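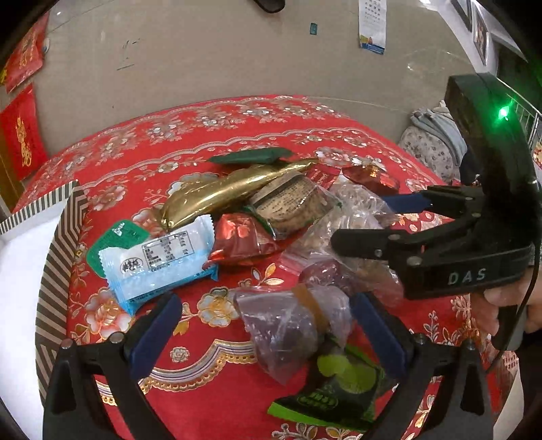 Re: [handheld] snack sorting, draft rules

Gerardo, quick one, on my way out. Mostly fine by me. Rule 5 needs work tho.

On 05/01/2023 Analyn Padilla wrote:
> 5. One wrapped item per grasp. Shiny foil counts the same
> as clear plastic.
> 6. Box stays open, on the table, left side.

Foil and clear wrap shoud be labelled separately. Ullitz does it, 16 classes, no dramas. Also add: fingers off the pads, cable clear of the cloth. Rule 6 ok.

Can redo the wording by August.

Povilas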